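**Ticket 1636 — power strip on the green table keeps dropping out**

Opened by: Natália Tichý
Assigned to: Shuzhen Yao
Status: waiting on part

Hi Shuzhen, me again, sorry! The white power strip on the table with the green cloth is acting up. I plug the Clarko lamp into it, flip the switch, get light for a bit, and then it goes out. Wiggle the plug and it comes back. I figured it was the bulb, so I swapped in a new one from the Onon box, and nope, same thing. Then I tried the lamp straight in the wall by the door and it stayed on all through lunch. So I'm pointing my finger at the strip.

Stuff I've tried so far:

- different bulb (no change)
- different lamp, the old Poretti one (also flickers)
- switch off and on a bunch of times
- moved the plug from socket to socket. The one farthest from the switch is the worst, but they all do it sooner or later

I did not open it up. I know, I know, you told me last time. 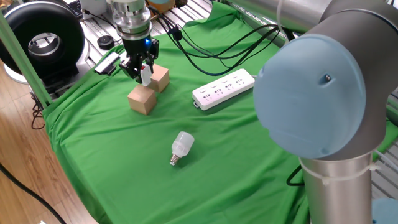 One more thing I noticed — if I push the gray cord toward the strip, right where it goes in, the lamp comes back without me touching the plug at all. Let go and it's out again. To me that sounds like a bad connection inside, but you're the one who knows this stuff. No burning smell, and it doesn't feel warm.

Natália

---

**23 Dec 2020, Shuzhen:**
Thanks, the cord thing helps a lot. Please turn it off at the wall and leave it unplugged, okay? I'd bet on a loose wire at the cord end, and I don't want anybody wiggling it while it's live. I looked on the shelf in 22 and we're out of spares, so I ordered one from Vaněk, order 1211. Keep both bulbs, they're probably fine.

**Natália:**
Unplugged! I put tape over the plug too so it won't get borrowed. The cloth is a wrinkly mess from me dragging the strip back and forth, I'll smooth it out when the new one gets here. Can I run the lamp off the wall until then?

**Shuzhen:**
Yep, wall is fine. Leaving this open until the strip comes in.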